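3.2 Instance separation for thin objects

The grasp planner described in Section 3.1 expects one mask per object. For cups, boxes and folded cloth this is easy to supply, and we use the masks from the Pretine segmentation network without changes. Thin objects are harder. A chopstick covers very few pixels at its tip, the tips of several sticks often meet in image space, and a mask that joins two sticks produces a grasp point in the gap between them. In our first runs this was the most common reason for the planner to close on nothing.

We therefore added a separation stage between the segmentation network and the planner. It takes the raw foreground mask for a class, fits line segments to it, and returns one labeled segment per stick. The stage runs on single images from the camera on the gripper tool, so it has no depth input and does not depend on a particular order of frames.

Figure 2 gives a typical input. Most of the sticks lie side by side with clear cloth between them, and a simple connected-component pass would be enough for those. The two leftmost sticks cross near their upper tips, and the last two on the right lie close together. These are the cases the stage has to handle. 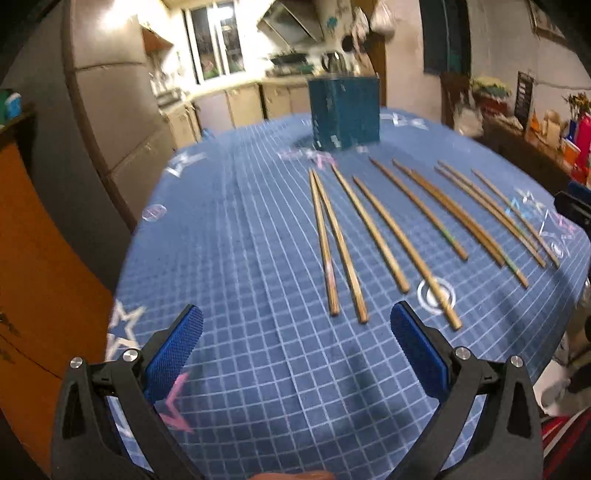

Figure 2. Input view for the separation stage, showing chopsticks on a patterned tablecloth. The left pair crosses near the thin ends.

Lens correction. The camera has a wide field of view and straight lines bow outward toward the image border, as the printed grid on the cloth makes plain. Fitting straight segments to the uncorrected image works near the center and fails at the sides, where one long stick is often split in two. We undistort the mask before fitting and leave the color image alone. Warping the mask is cheaper, and the network was trained on uncorrected images, so it gives worse results when the color image is corrected first. End points are mapped back to the original image after fitting.

Foreground mask. The cloth causes two kinds of false foreground. The first comes from the grid, whose lines are thin, straight and light, and so share several properties with a stick. The second comes from the printed stars and the ring. An outline star is made of short straight strokes, and where the tip of a stick lies over one, the mask tends to follow the stroke away from the stick. We reject grid responses by color in the corrected mask. Star strokes are removed by a length test: a candidate that does not extend past the local stroke by a factor of 2 is dropped. The test is applied after fitting, never before, so that a stick broken up by a printed shape has a chance to be joined again.

Color bands. Some of the sticks carry a green marking or band partway along their length. The network often leaves a hole there, and the stick comes out as two collinear pieces. We merge two pieces when the angle between them is below 3 degrees and the gap is no wider than the stick. The angle limit is strict on purpose. With a looser limit, neighboring sticks in a fan are joined end to end, and a wrong merge costs more than a missed one. A missed merge still yields a valid grasp on one of the pieces.

Crossings. Where two segments meet at an interior point, we extend both through the crossing and keep both labels. Pixels in the overlap are given to neither. The planner then sees two sticks with a small hole each and places its grasp away from the hole. We do not try to decide which stick is on top. Tseng's earlier tracker in the Irkura code base did this from edge contrast, and in our hands its answer changed from frame to frame when light came in from a window behind the table.

Gripper mask. The fingers and their blue pads fill the lower corners of every image. The pads are close in hue to the cloth, and the screw heads are bright enough to trigger the network now and then. A fixed mask over the fingers would hide sticks when the gripper is open, so we compute the finger outline from the current opening width and mask only that region. The outline was calibrated once per tool and stored in the Clovton configuration file.

Output order. Segments are passed to the planner sorted by free space on both sides, measured at the thicker end. The planner takes the first segment that it can reach and ignores the rest until the next image arrives. Labels are not carried over between images. We tried to keep them with the Morris association module, but a stick that rolls when its neighbor is lifted was often given a new label, and the planner gained nothing from the old one.

The full stage was run by Siu-ming Tseng on the set of recordings frozen on 2021-03-03, with 10 random seeds for the line fit. Remaining errors fall mostly into one group: sticks that lie parallel and touch along their whole length. These are returned as a single wide segment, and the width check in Section 3.3 sends them to the push action.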